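18 October 2024 — bench notes, razor packaging

Holtlow want a view on which pack suits the tall pine cabinet, and I've been told the answer is "either." I doubt it. 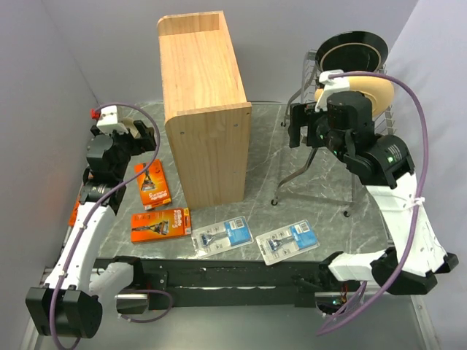 The claim in the Kastevard notes is that a flat box always stores better than a blister pack. Maybe, if all you ever do is stack. The orange Gillette Fusion5 boxes lie flat and behave themselves, I'll give them that. The clear packs with the blue and white card are another matter. Mine rock on the bulge and won't sit square to anything. But you can see the razor through the plastic, and with the boxes you're trusting a printed picture.

Measured the shelf opening twice: 197 mm, then 197 mm again. The drawing says something else, so the drawing is wrong or it belongs to the Gedcombe version. Cabinet height 658 mm by my tape, 646 on the sheet. Not happy with either until someone else takes a tape to it.

Screw holes in the tall front panel — no idea if they're meant to be plugged. Pine knots on the top don't bother me.

Somebody suggested the wire dish rack as a display stand, packs slotted upright between the wires. Sounds clever. The wires are close together and I can't see a box going in without a fight. A blister card might, by its thin edge. Will try 3 of each before I say no.

To do: ask Ham for the right drawing. Leave the barcodes facing out.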